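Sorting a tray with two grippers: a first task for the Grotum club

Start with a white tray and a few odd things. A sponge and a ruler are great fun together! 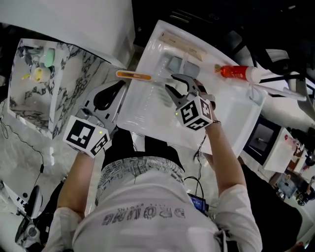

Vironel wondered whether beginners should do one hand first. Yes, for your first 14 tries.

Next, open both jaws fully, move slowly and let go before you lift away.
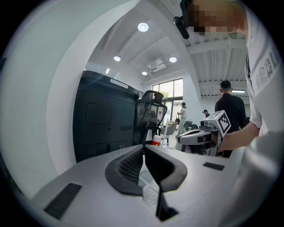
Practise in pairs if you can. Leave elbow room, and lean in from the side as the person in the white T-shirt does.

Comments
Miranda: We managed 18 goes, loved it!
Mumamik: Trying this in April.

Contact | © Grotum | Back to top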